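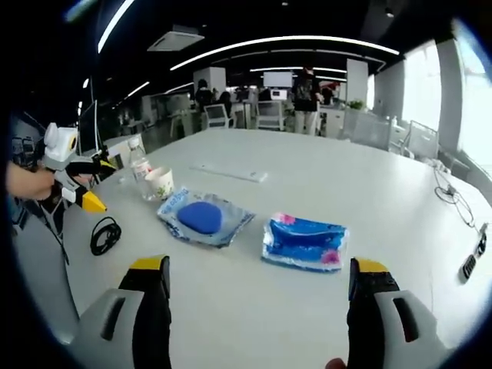

Small theatres should stop apologising for playing in halls. I have sat through Mercy Mollel's new play twice now, once at the Starley Playhouse and once in the community hall at Setstead, and the second night was the better one by a long way.

The Playhouse holds 506 people. The sound is good and the seats are soft. The play is set in a family's front room over one long evening in May, and from row M it looked like a front room a long way off. People laughed politely and went home.

At Setstead there were 20 chairs to a row and the front row could have touched the sofa. When the mother reads out the letter, a woman near me said "Don't you dare" loudly enough for the actor to wait for her. Pendo Rashidi, who plays the mother, has spent most of her working life in rooms like that and knows how long to wait.

The funding rules don't help. A company gets more credit for one night in front of 400 in a proper theatre than for a week in a hall where most of the audience has never bought a ticket to a play. Hall hire at Setstead is cheap, but the lights have to be brought in, and a grant of 1,000 pounds would cover a short run. I would give that money before I paid for another new foyer.

The play goes back to Setstead in May. Get there early if you want a chair near the sofa.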